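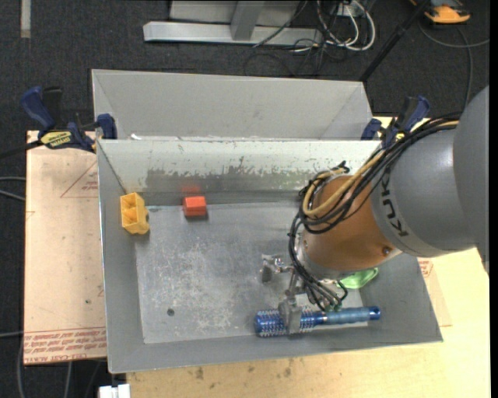

Gray metal bin, scraped back wall, a yellow block and an orange-red one.

Review: Farance scratch remover for bare metal
May 2018

332 shares | 30 comments

I own a lot of scratched metal. A sink, a toolbox lid, the kick plate on the back door that the dog treats as a doorbell. So when the Ruangrit hardware store put the Farance kit on its front counter, I was the customer they had in mind.

You get a tube of gray paste, two felt pads and a sheet of 1000 grit paper. The leaflet promises a "like new finish in 90 seconds." I can report that 90 seconds is how long it takes to get the cap off.

I began with the sink in April. Fine scratches, the kind you only notice when your mother-in-law visits, did fade. You rub with the grain, wipe, and rub again. After 30 minutes I had one very handsome patch the size of a saucer, and the rest of the sink looked worse by comparison. I have since done the rest of the sink. I had no choice.

Deep gouges are another matter. The paste fills them with gray crud, which looks like a repair until you rinse it. And keep it away from anything painted or coated. I tried it on the toolbox lid and took off a stripe of blue that had survived two house moves and a flood.

The Novent cream I used before costs less, smells of old pennies and does nearly as well on light marks. It comes without pads, but I have socks.

Would I buy the Farance again? For a sink, yes – grudgingly. For the kick plate, I'm getting a mat. The Clikinwood branch has them on sale.

14 people found this review helpful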